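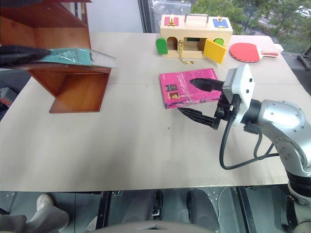

# The Playroom Shelf, Sorted at Last

Every December the back room at Pavetthorpe gets its big tidy, and every December I promise myself I'll keep the page short and then don't. So pour yourself something warm! We clear the big table, cover it over, and bring things to it a few at a time so that each one gets looked at properly before it goes back on a shelf or off to the swap day at Fetthorpe. I love this job more than I probably should. You pick up a book to move it and half an hour later you're still standing there reading.

The little collection on this page is the one I've been looking forward to most, because it mixes books, a toy and a bit of sport, and that's more or less what the back room is for.

## The lock box

Light wood, a metal handle on top for carrying, and little doors in green and yellow that swing right open. The red and blue panels on top each have their own latch, and there's a gold-colored chain hanging down the front that small fingers go to first (mine did too, I'll admit). Our toy list calls it the Brulto box and it's number 639, if you'd like to ask for it at the desk. Children who won't sit still for a story will sit with this one for ages, opening a door, shutting it, and opening it again as if there might be something new inside.

## The pink book

Magenta, really, and very glossy, with two small pictures one above the other on the cover. It's a paperback, and you could spot it from the far side of the room, so it's never the one we lose. I'd like it to live face out this year. So many of our books are spine-in-a-row and get passed over, and a color like that deserves a bit of showing off.

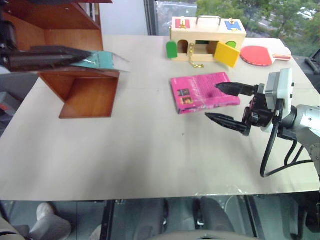 Face out does take up space, of course, and space is what we're always short of. The book list stood at 1,237 when I last added it up, and the long wall at Rowlands, where the overflow goes, has room for 100 more if we squeeze.

## The paddle

Red rubber on the face and ready for a game. The table tennis corner opens again at 4 in the afternoon once the tidy is done, and we're asking everyone to bring paddles back to the same spot afterward, please! We're hoping to start a beginners' hour as well, so if you have one at home that you don't use, we'd be very glad of it.

## The wooden shelf

A warm orange-brown, open at the front, and just the right sort of size for standing on a table. I have a soft spot for small shelves. You can put a few things on one and they look chosen, where the same things on a big shelf look forgotten. My plan is to have it by the window with picture books on it, changed every 2 weeks, and the lock box close by so that brothers and sisters can share the corner without too much elbowing.

More pages will follow as we work our way along to the puzzles and the dress-up trunk. If you borrowed something last winter and it's still under a bed somewhere, drop it in at Pavetthorpe or Rowlands whenever you're passing, and we'll find its place on the shelf.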